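I have spent more of this year than I'd like to admit standing on a kitchen chair, holding a phone above my head and looking for a second bar of wifi. We moved in May, to one of those long, thin terraces with walls you could hide a cannon in, and the router that had served a whole flat without complaint suddenly couldn't get a film as far as the back bedroom.

So I did what everybody does. I moved it a bit to the left. Then I put it on top of the bookcase (better), then on top of the fridge (much, much worse), and then I gave up and started reading about mesh kits at one in the morning.

## Three boxes and a lot of cable ties

I ended up trying three systems over the summer and autumn. The Diekmann came first, because it was on offer. It's a pair of squat white units, and the setup app is lovely, all big friendly buttons. In the front room, right next to the main unit, I got 363 megabits a second out of a line that is sold to me as 400, and I was ready to write to the company and thank them. Upstairs was fine too. The back bedroom got 93, and only if the door was open.

Now, 93 is plenty for telly. I know that! But the back bedroom is also where I work, and every afternoon when the schools came out my video calls turned to porridge. I think half the street is on the same channel. The Diekmann is supposed to hop to a quieter one by itself, and perhaps it does, but I never caught it doing so.

The Rorkix was next, three units this time and much fiddlier. You set it up through a web page that looks as if it was built for somebody's dissertation, and it asked me whether I wanted band steering before it had asked me for a password. I said yes. I later said no, and the printer came back. (If your printer vanishes after you change your wifi, try that before you do anything drastic. Old printers only speak 2.4GHz and they sulk.)

Still, once it was going, it was properly good. I stopped noticing it, and for a router I can't think of higher praise. My one grumble is the lights: a bright blue ring on each unit, no way of dimming it, and one of them lives on the landing outside my door. It now wears a sock.

The last one, the Ternorier, I only had for a fortnight. It was the dearest of the lot and it's the size of a casserole dish. It promised speeds of up to 1000 megabits, a promise I had no means of testing on my line, and it wanted me to open an account and pay monthly for the parental controls. It went back in its box.

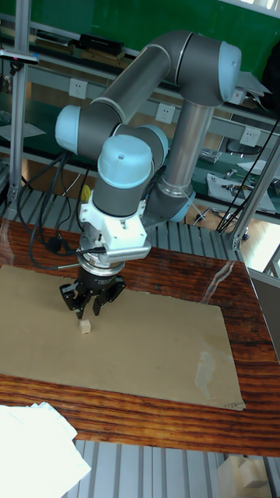
## What I'd buy with my own money

The cable. I mean it. After all that swapping about, the thing that fixed the back bedroom was a long flat ethernet cable, run along the skirting board, up the side of the stairs and under the carpet, with the second Rorkix unit plugged into the end of it. Mesh units can talk to each other over the air, but every wall takes its cut, and my walls are greedy. Give them a wire and they get on with it.

I bought mine from Trallum, a little online shop that sells nothing but leads and adaptors, and it cost less than a takeaway. Measure twice, then add a couple of metres for the corners. I didn't, and had to order again.

If you can't run a cable (renters, I feel for you), go for the kit with three units over two and put the middle one halfway, even if halfway is the bathroom cupboard. People tend to put the second box in the dead spot itself, where it has no decent signal to pass on. I did exactly that for a month.

And do change the default password while you're in there. Mine was printed on a sticker facing the front window, in rather large type, until well into the autumn.

I'm keeping the Rorkix for now. There's a firmware update due that might let me turn the blue lights off, and I'd like my sock back.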